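Backyard reception, taco bar or plated?
Posted in Reception & Food

zoriana_ch
9 April 2022
Okay, we booked Holtlow for the ceremony and my aunt's yard for the party after, and I am so excited I can't sleep! 52 guests, end of May. Now my fiancé wants a taco bar and my mom wants a plated dinner with real courses. Budget for food is $4,000 and that has to cover rentals too. Has anyone done either one in a yard?

venla.h
TACO BAR. We did one and people still bring it up. Everybody was up and mixing, my grandfather went back three times, and the kids ate without a fight. Get two lines going, though, one on each side of the table, or your last guests will be eating during the toasts.

SiiriK
I'll speak up for your mom. A plated dinner gives the evening a shape, and older relatives don't love standing on grass holding a plate. I've been to two buffet weddings where the couple barely ate. You also need kitchen space for plated, so how big is your aunt's kitchen?

zoriana_ch
Tiny! Four burners and a fridge full of my uncle's pickles.

SiiriK
Ha, okay, then plated is a hard one. Family style could work? Big platters on each table, everyone stays seated, no line at all.

khoa_n
Seconding family style!! We did it with Laitinen (they cater out of a truck, so the kitchen didn't matter) and our rental bill for tables, linens and plates came to $1,103. The platters take up a ton of room, so go easy on centerpieces. We ended up moving half our flowers to the fence and I loved them there.

venla.h
Disagree on family style for tacos, the shells get soggy and the table at the back always ends up short on guac. For roast chicken and salads, sure, it's lovely.

khoa_n
Ours was chicken, so fair point.

zoriana_ch
You are all wonderful. Mom just heard "platters" and lit up, so I think we have a winner! Calling Laitinen tomorrow and asking about a late-night taco tray for the dancing crowd, maybe enough for 18 people.

venla.h
A late-night taco tray is the best idea in this whole thread. Ask if they'll leave the extra salsa with you, and please come back and post the menu
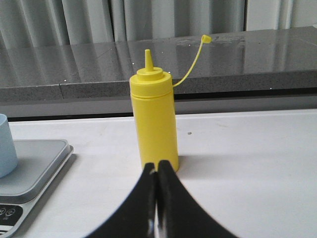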